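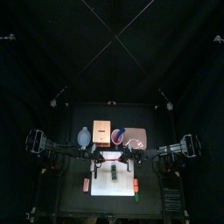 Why review a two-arm bench kit at all, a reader asked by e-mail in May, when a single arm and a decent vise will hold most things a small shop needs held? The same message said that two-arm demonstrations always use foam blocks and plastic cups, and that the buyer ends up with twice the calibration and the same output.

The second complaint is fair. Calibration on the Kallenix bimanual kit does take more than twice as long as on the single-arm version, and the manual understates it. The first complaint depends on the work. A vise does not move. A long thin part supported at both ends, shifted sideways and lowered with its axis level, is a job for two grippers under one controller, and that is the job we used for most of this review. The rest was blocks and cups.

Filed under: Reviews > Benchtop Automation > Manipulators

Print this article | E-mail this article

WHAT IS SOLD

Kallenix sells the kit as two arms, two parallel grippers, a shared controller, a base frame and a license for Nerine, the motion and recording software. The fabric enclosure and its corner brackets are listed separately and come from Gedham, which also ships the spare finger pads. Our unit came through the Villanueva distributor with the enclosure included. Anyone ordering direct should check the order form carefully. The enclosure is described there as "recommended," and the lighting figures in the data sheet assume it is fitted.

Each arm weighs 8 kg with the gripper attached. One person can mount them, but the second is awkward to position while the first occupies the middle of the table. Park the first arm in its folded pose and cut power before starting on the other. The folded pose is on a later page of the manual than the mounting instructions.

ASSEMBLY

The base assemblies arrive built and squared. The extrusion is cut cleanly and the ends are deburred. Slot covers are absent, and swarf or thread ends will collect in the channels if the bench is shared with other work. Fasteners are standard metric socket heads. The supplied hex keys are soft and one rounded off during the first session. Use your own.

Cable routing is the weakest part of the mechanical design. The harness leaves each shoulder on the outboard side, makes a tight bend and then runs toward the controller without a strain relief at the bend. We added a clamp on each side. Gedham has a printed clip for the purpose which works, though it will not close over the harness once the optional force-sensing lead is added.

The enclosure goes up last. Black fabric on all sides cuts stray reflections and gives the cameras a uniform background, which helps depth estimation near the edges of shiny parts. It also traps heat from the motor drivers. We left the service flap open during long runs and saw no change in tracking quality. The fabric sheds a little lint in the first week, and this settles on a dark tabletop where it is hard to see and ends up on the finger pads.

CALIBRATION

Nerine calibrates in three stages: each arm to its own base, each arm to the cameras, and then the arms to each other. The first two are automatic. The third requires the operator to close both grippers on a rigid bar and step through a set of poses while the software records disagreement between the two kinematic chains.

The full procedure took 65 minutes on our first attempt. Later attempts were shorter, mainly through knowing which prompts could be confirmed without waiting for the progress bar. The bar is not tied to anything measurable and will sit near the end for a long time.

Arm-to-arm calibration does not survive a hard stop. After any collision that trips the torque limit, the third stage has to be repeated. Nerine does not say so. It resumes normally, and the error appears later as a slight twist in any part held by both grippers. A warning dialog would be simple to add, and its absence cost us most of an afternoon.

THE ROD TEST

Our standard task is a thin red rod held level between the two grippers over the middle of the table. The arms carry it across a white board on which green blocks are stacked, clear the top of the stack, and return. The task sounds trivial. It exposes timing error between the arms, compliance in the finger pads and any residual offset from stage three.

The controller closes its loop for both arms together, so a delay in one appears as a delay in both. This is the correct choice for a shared load. Several competing kits run each arm on its own loop and exchange targets over the network, and a thin rod held that way tends to bow on reversal of direction. On the Kallenix kit the rod stayed straight to the eye at slow and medium speed. At the top speed setting there was visible flex at the turnaround, and on some passes the rod crept along the pads toward one side.

We recorded 421 passes before replacing the pads. Creep grew worse toward the end of that run, and the pad faces were polished where the rod had been seated. Fresh pads restored the earlier behavior. Pads are a consumable on this kit and should be priced as such. They are held with a single countersunk screw and can be changed without disturbing calibration, a detail that deserves credit.

Grip force is set in percent and has no stated relation to newtons. We settled on 40 percent for the rod. Lower settings allowed creep from the start. Higher settings marked the finish on softer parts and made the release step abrupt, with one gripper opening fractionally ahead of the other.

BLOCKS, CUPS AND AWKWARD SHAPES

Stacking is a single-arm job and the kit handles it as well as any single arm in its class. Approach is smooth, placement is repeatable, and the fingers are narrow enough to release a block without knocking its neighbor. Stacks on the white board were easier for the vision module than stacks placed straight on the black table, particularly with dark green blocks. If your parts are dark, put something pale under them.

The object row at the back of our table is meant to be troublesome. A pale blue squeeze bulb with a narrow neck deforms under the default grip and has to be taken by the neck. A pink cup with a blue utensil standing in it can be lifted, but the planner treats cup and utensil as one solid and plans too generous a clearance above them. The tan wooden box gave no difficulty. A translucent container, pinkish with a white curved item inside, was segmented inconsistently: Nerine found the contents more reliably than the walls. This is common with depth cameras and transparent plastic. Kallenix lists translucent parts as supported "with suitable lighting" and does not define suitable.

Cylinders lying on their sides are picked up correctly if they are clear of each other. Two placed close together, as our orange and green ones were, are sometimes merged into one detection. Raising the segmentation threshold fixes this and breaks detection of small flat items. There is no per-region threshold. A per-region threshold has been on the Nerine request list for longer than we have owned the license.

SOFTWARE

Nerine is competent and slow to start. The timeline editor shows both arms on parallel tracks and allows a segment on one to be locked to a segment on the other. Editing a locked segment moves both. Undo works across tracks except after a speed change, when it reverts only the selected arm. Save before changing speed.

Recorded demonstrations export as plain tables with joint positions, gripper openings and camera timestamps. Column names are sensible. The timestamps are in controller time, and aligning them to an outside clock requires an offset that is written to the log file and omitted from the export. A short script takes care of it.

Documentation is complete on installation and thin on errors. Fault codes are listed with a one-line cause and no remedy. The Villanueva distributor answered our questions within a working day and supplied a longer fault table, which ought to be in the manual.

SAFETY AND NOISE

Torque limits are conservative by default and can be raised only with a hardware key. The emergency stop cuts both arms. The arms hold position on brake with power off and do not sag noticeably. The enclosure is a light barrier only and offers no protection from a moving arm. Noise is low at slow speed, with a distinct whine from the wrist joints at the top setting.

VERDICT

Buy the bimanual kit if the work involves shared loads, handovers or long parts. For stacking and simple transfer, the single-arm kit does the same work with a shorter setup and a smaller bench. Order spare pads and strain-relief clips at the same time. Repeat the arm-to-arm calibration after every torque trip until Kallenix adds the warning.

Print this article | E-mail this article

READER COMMENTS

Anonymous
Same trouble with the twist after a collision. We thought it was a bent finger and ordered a replacement before finding out. Support told us it is a known item.

Anonymous
Did you try the textured pads from Gedham? They stop the creep on thin rod but leave a pattern on anything painted.

Reply from the reviewer
Only the smooth pads were tested. The textured set was out of stock.

Anonymous
The undo bug goes back at least two versions. If you group the segments before the speed change it reverts both arms properly.

Anonymous
Still think a vise would do for my parts, but thanks for answering. Is the single-arm frame the same extrusion profile? I have a lot of T-nuts left over.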